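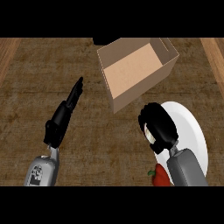
Head camera view in the sim, bulb in the right hand, box and plate both out. August, Friday, bit after 7.

OK so the grasp is in decent shape and I'm writing this down before I touch anything else, since last time I changed two things at once and lost a whole evening to it.

What's new: the fingers on the right hand now close in two stages. First they curl to a loose cup, then the thumb comes in, then everything tightens together until the torque estimate hits the limit. Before this I had all of them racing to the same target and the bulb kept squirting out sideways like a wet bar of soap (very funny the first few times!). The limit is set to 19 in whatever unit Bansal uses internally. I still haven't found where they document that. If you know, please write it in the margin.

The left arm is just parked for now. I gave it the pointy hand pose, fingers all together, because when it was open the thumb kept clipping the collision shape of the forearm and the solver would throw a fit. Pointy is fine. It'll need a real job soon, probably steadying the box, but I want one arm behaving before I ask for two.

Pin-yu Mak came by the bench and asked why I'm bothering with the sim when the Urkgate arms are bolted down and powered six feet away. Fair question. My answer is that I broke a finger tendon in July and the replacement took forever to come, and in here I can smash the hand into the table all night long and it costs me nothing but fan noise. Pin-yu also thinks the tabletop looks better than the one we built, which, ouch, but yeah. I spent too long on that wood texture.

Stuff that's still wrong:

Friction on the cardboard. The box slides if you so much as breathe on it. I bumped the value up and then it acted like it was glued down, so there's a sweet spot in between that I haven't hit. I think the mass is off too, I typed that in from memory.

The pepper. It's a single convex hull at the moment, so all the lobes are just for looks and the fingers land on an invisible smooth blob. Works, kind of, but the contact points are nonsense. Needs to be split up like I did for the bulb.

The black bands top and bottom are the letterbox from the camera settings. The network wants a square and our camera isn't one, so it pads. I'm leaving it alone, the real camera feed goes through the same padding and I want them to match.

Also the two forearms don't match each other, left one is shiny and right one is boxy and dull. That's the old shell on one side and the new shell on the other, same as the real pair. Please don't "fix" it in the model, Rerico did that once on the shared copy and then all my wrist offsets were garbage.

Seed 311 is the good one if you want to replay this. Seed 7 is the cursed one where the plate starts with a wobble and never settles, I'm keeping it around for testing the contact settings.

Next time, in this order: fix the pepper hull, weigh a real box on the kitchen scale (there's an empty one under the Brorkley printer), then try the release. I haven't done any work on the release at all yet. Right now "let go" means every finger snaps to zero in one step, and I would like something gentler before any of this goes near the real hands.

Saved to the shared drive in the folder hands_v2. Bench power is off, left the sim box running.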